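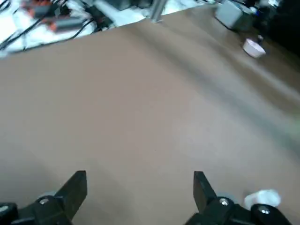
**Help wanted – table clearing and laying, Truvham (part time, start asap)**

Right, quick one as I've got to get this out today, 2 Apr 2018.

We need two people, maybe three, to come in and clear tables, wipe them down and lay them again. Small stuff mostly – bowls, little bottles, cloths, the odd thing that's been left behind. Not heavy. Not glamorous either. You'll be on your feet most of the shift and you'll do the same table a lot of times over.

Where: Unit 14, Folness Yard, Truvham. Door is round the side, past the bike racks. Ring the bell, the knocker doesn't carry.

Hours: four mornings a week to start with, 8.30 till half twelve. Could go up in June when the Achterberg job comes in, can't promise it yet. Tell me which mornings you CAN'T do, easier that way round.

Pay: weekly, into your bank. Rate is on the sheet at the front desk or ask me and I'll send it. Paid break, tea and coffee there, bring your own lunch if you're stopping on.

What you'd be doing

- putting bowls and bottles out to the layout card
- clearing again – bowls to the rack, bottles back in their tray, used tissue in the bin, cloths in the wash bag
- wiping the table top, whole thing, corners too
- ticking it off on the sheet (initials, not a squiggle)
- topping up the cloth box from the store
- sweeping up at the end, mind the cables

What we need from you

- over 18
- steady hands, and ok with repeating yourself
- can read a layout card and stick to it even if you think yours looks nicer
- flat closed shoes, no dangly sleeves or bracelets
- turn up on time. Really. Two of us can't start untill the third is in

No experience needed. If you've done café work, school kitchen, hotel breakfasts etc then great, say so, but we'll show you on the first morning. First two shifts are paid same as the rest.

Things people asked last time – yes you can sit down for the ticking off. No you can't have music on out loud, one earphone is fine. Parking is tight, the 30 bus stops at the end of the road. Left-handed is fine, there's a layout card for that. Gloves provided, Wostaler ones, small and medium in stock and large on order.

If you've got a bad back or you can't manage stretching over a wide table let me know, theres a couple of jobs on the cloth and bowl side that can be done sitting.

To apply – no form. Send a few lines with your name, mornings you can't do, and when you could start. Or leave a note at the desk marked TABLES. A phone number helps, I'm quicker on the phone than on email.

Asmaa Mahrous
Truvham, ext 341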